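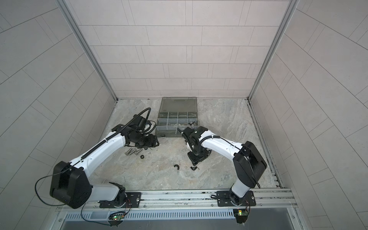
Buvbridge open day - went along, long ramble inside

wattlebird_kev
Posted 8th April

Back from the Buvbridge open day and I promised a few of you I'd write it up, so get a cuppa.

For anyone who missed the other thread, Buvbridge do small automation cells for workshops, the kind of place with a dozen staff and one bloke who's been sorting fasteners since forever. They've taken over the old Udard building past the tile place and opened the doors for the day. Sausage sizzle out front, sign-in sheet, safety glasses out of a tub, then you wander between bays.

I spent most of my time at Bay 7, the small parts one. Two arms side by side on one rail, white links with black joints, and between them a tabletop with bits of metal on it and one of those compartment cases with the lid flipped back. I own that case in spirit. I've got nine years of mystery nuts in mine. The idea is that both arms work the same patch of bench and the loose stuff ends up in the case, each sort in its own compartment.

It's slow! I want to say that up front, before somebody posts a sped-up clip and gets everyone worked up. I stood there with my snag and could have done the lot by hand before I hit the onion. But I stayed twenty minutes and I don't stay anywhere twenty minutes. The good bit is watching two of them reach into the same middle without clobbering each other. One comes in, the other hangs back a touch, then they swap. My daughter reckoned it was like her and her brother at the cutlery drawer.

The woman running the bay was Josefien Leemans and she was great, took every question, including a bloody long one about collets from a man in a fishing shirt. I asked why on earth you'd start with nuts and little pins and she said small shiny stuff is where people's afternoons go. Fair enough.

Happy to answer anything if I can remember it.

torquewrench_deb
I was there too, after lunch! Didn't spot you, but I did see the fishing shirt.

I liked the tiled surround on that one. Pale tiles up the back and both sides, looks like somebody's ensuite, and I mean that nicely. My bench backs onto raw brick and anything that rolls off the back is gone until we move house.

Greasemonkey_Al
Sorry to be that guy but I don't get it. Two arms, a rail, a fancy tiled box, a couple of staff standing about, and it puts a nut in a tray. I bought a set of sorting sieves for less than lunch. What's the pitch?

wattlebird_kev
Al mate, sieves do nuts by size. They don't do a nut, a little silver cylinder and a black hooky thing all lying on the same bench. That was the mix when I was there. I still wouldn't buy one, but I can see why you'd want it to cope with odd shapes.

Greasemonkey_Al
How often have you got a little silver cylinder and a black hooky thing on the same bench?

torquewrench_deb
Have you seen my bench?

piccolo_pete
I do assembly for a living, irrigation gear, so I'll stick my oar in. Al's right about speed and wrong about everything else. Nobody on our floor gets slowed down by screwing things together. They get slowed down by the tub of mixed leftovers at the end of a run. It all goes in the one tub, the tub goes under the bench, and every December we shut for a day and tip them out. If a machine picked away at that overnight I wouldn't care if it took till breakfast.

What I'd want to know is what happens when it drops one. Kev, did you see it miss?

wattlebird_kev
Yep, more than once. It went for one of the cylinders, got it by the end, and the thing shot out sideways. The arm went up, had a think, and had another go. Got it on the third try, I think. Josefien didn't touch anything, just kept talking. I liked that they let it fail in front of people.

The other time it gave up on a part and did something else, and she did step in for that. Pressed something on the laptop and off it went.

Greasemonkey_Al
So a person stood there all day minding it.

piccolo_pete
At an open day, Al. With kids about. I'd hope so.

marge_on_the_lathe
I got there early and came away a bit cranky, so here's the other side.

The Bay 7 demo was fine. My gripe is that every time I asked for a price I got a brochure. I drove over from Toledo (our Toledo, the one with the silo) and it's not a short hop, and I'd like a number at the end of it. The only dollar figure anyone would give me was $1,075 for the two-day training course. For a course! On a machine they won't price!

Also there was grit on the table in that bay. Little dark specks in among the parts. If you've got visitors, run a brush over it.

torquewrench_deb
Noticed the specks too but it didn't bother me. It's a workbench. If it had been spotless I'd have thought they never used it.

marge_on_the_lathe
I've run a workshop for a long time and I sweep for visitors. We can differ.

wattlebird_kev
Marge, I got the same on price. The fella at the front desk said it depends on the tooling and would I like to leave my email. I left my brother-in-law's.

The course does include the Plumus software from what I was told, which is how you show it a new part. There was a second table where you could have a fiddle. I found it pretty good, big buttons, and my daughter was faster than me by a mile.

piccolo_pete
We trialled Plumus on a packing line. Nice when it's nice. Lighting was our trouble - the afternoon sun came through the roller door and it lost the plot with anything shiny. Did they have the cell near a window?

wattlebird_kev
No window near that bay that I remember. I did ask about shiny parts and Josefien said yes, that's the hard one, and they're still working on it. Straight answer, no waffle.

ginger_nut_88
Lurker here, been reading with interest. Is it worth taking a 14 year old who's mad on this stuff? And can you get there without a car?

torquewrench_deb
Definitely take them. They had the wiring out where you could see it, cables running along the arms and two little green boards with their lights on down below the rail, and a lad about that age had his nose as close as he was allowed for ages. One of the engineers talked him through it. That alone was worth the trip.

No idea on buses, sorry.

wattlebird_kev
The 891 goes past, get off at the tile place and walk back. I saw a stack of people coming up from that stop. It's hourly though, so check before you leave.

They're doing another one later in the year, date not set. I'll post when the email comes through. Well, when it comes through to my brother-in-law.

Greasemonkey_Al
Was the sausage free?

wattlebird_kev
Gold coin.

Greasemonkey_Al
Might go to the next one then. I'll bring my sieves.

piccolo_pete
Bring a tub of our leftovers as well, I'll drop one off Thursday.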